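Section 3. Setting up your cutlery drainer

Thank you for choosing a Plirnivthorpe cutlery drainer for your kitchen. It comes in two parts, the tall basket and the base tray, and putting them together is a matter of a minute or two, but we do ask you to read through this section once before you begin (perhaps with a cup of tea to hand), as a drainer that is seated properly will serve you a good deal better than one that is merely dropped into place.

Before you start

Choose a flat, steady surface. A worktop is the usual spot, though plenty of our customers keep theirs on the dining table, and a tablecloth underneath is perfectly all right so long as you smooth it out first. Keep the drainer at least 300 mm from the hob or any other source of heat.

3.1 Washing the parts

1. Lift the basket out of its base tray and take out any packing paper.
2. Wash both parts in warm water with a little washing-up liquid. A soft cloth is all you need.
3. Rinse well, turn both parts upside down on a clean tea towel and leave them to dry.

Note: You may peel off the front label before washing or leave it on for now, just as you like. If it is stubborn, soak it in warm water and ease it up slowly from one corner.

Caution: Do not use scouring pads or bleach. They dull the plastic, and the shine will not come back.

3.2 Fitting the basket to the tray

1. Set the tray down with its rim facing upwards.
2. Lower the basket straight into it, holding it by both sides.
3. Press down gently, then give the basket a little nudge from left to right. If it rocks, lift it out and try again.
4. Run a finger along the front edge of the tray. Chopsticks are terrible wanderers and like to find their way under the base, where they can easily tip the whole thing once it is full.

3.3 Filling the basket

1. Put the longest things in first, towards the back. Chopsticks go in with the tips upwards.
2. Add spoons with their bowls at the top, so that the water runs down the handles and into the tray.
3. Leave a bit of space between pieces. The holes in the upper half let the air through, and they can only do their job if they are not blocked.

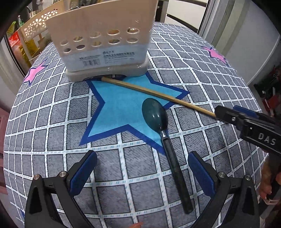
Fig. 3. Basket and base tray on the table, with a chopstick and a spoon still to be put in.

Caution: Do not load the basket with more than 1,000 g of cutlery, and please keep sharp knives somewhere else altogether.

3.4 Emptying the tray

Empty the tray once a day, or sooner if you have had a houseful for dinner. Take the cutlery out first, lift the basket clear, and tip the water into the sink. The tray holds 200 ml. Dry it with a cloth before you put the basket back.

For cleaning marks left by hard water, see Section 4.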